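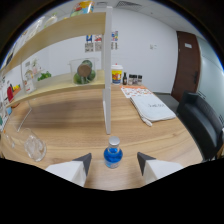
My yearly account safety check, with comments

Every May I sit down with a pot of tea and go through all the places that hold my details. It started after my old broadband firm lost a load of customer records and I realised I had no idea what they'd kept on me (far too much, including a bank account I closed years ago). I've turned my notes into a checklist so you can borrow it. Tick, cross or "not sure" next to each one, and please write down the not sures!

1. Email password changed or checked
Tick. Mine is four unrelated words and I don't use it anywhere else. If you only do one thing on this page, do this one, as most of your other accounts can be reset by anybody who gets into your inbox. Look at the recovery phone number too. Mine was still my old mobile.

2. Second sign-in step switched on
Tick for email and bank, cross for my energy account, which doesn't offer it. I've written to them twice. I use an app on my phone and keep the backup codes on paper in the same folder as my passport.

3. Same password used in more than one place
Cross, and I'm a bit ashamed of it. I found 13 accounts sharing a password I made up when I was at college. Most were shops I'd bought from once. I closed the ones I could and changed the rest, and it took most of an evening with the radio on.

4. Old accounts closed
Partly done. Search your inbox for "welcome to" and "confirm your account" and you'll be amazed. One photo printing site wanted me to ring them between 2 and 4 in the afternoon to close mine – I did, and got through on the second go.

5. Credit file looked at
Tick. You can ask for yours free of charge, so don't get talked into a paid trial. I go down the list of open accounts, then the addresses, then the searches. There was a search I didn't recognise, and after a short panic I worked out it was the car insurance quote I'd got in the spring. 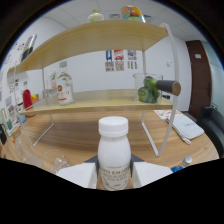
Temuvcombe Home Computing Club – Online Safety Group

6. Bank alerts set
Tick. I get a text for anything over £18, which is a silly amount but it's what my weekly veg order comes to, so anything bigger makes me look. Necati Karaca has his set for every single payment and says he's stopped noticing them, so find a level that suits you.

7. Letters and emails about a breach kept
Tick. I've got a folder for these now. When Plarton wrote to say a supplier had been broken into, the letter said about 3,000 customers were affected and gave a link for checking. I didn't use the link. I typed the firm's address in myself and found the notice on their news page, and it matched. Please do it that way round, even when the letter looks perfectly proper.

8. Details given to "checking" sites
Not sure. I know I put my email address into at least one of these in a hurry. An email address on its own doesn't bother me much. If a page wants your National Insurance number or your date of birth before it will tell you anything, stop there and ring the firm.

9. Phone and laptop up to date
Tick for the laptop. The phone is so old that it has stopped getting updates, and Chibuzor Afolabi has been gently on at me to replace it before autumn. I've taken the banking app off it in the meantime.

10. Password manager working on all devices
Half a tick. I moved over to Zitgate in the winter and it's fine on the laptop, but it kept filling in the wrong login for the library. I deleted the old entry and typed it in again from scratch. Also check that somebody you trust knows how to get in if you're ill – my sister has the main password in a sealed envelope.

11. Router password changed from the one on the sticker
Tick, finally. I had to get the stepladder out to read the thing.

Still to do: the energy account, the phone, and the loyalty card I can't log in to. Bring your own list along to the next meeting if you get stuck on any of it, and we'll go through it over a cuppa.

This site uses cookies to remember your settings. Accept / Manage choices

Recent posts
Is that text really from your bank?
Backing up family photos without tears
Notes from the Aliyu Hall drop-in
Choosing a second-hand laptop
Shredding, and what to keep on paper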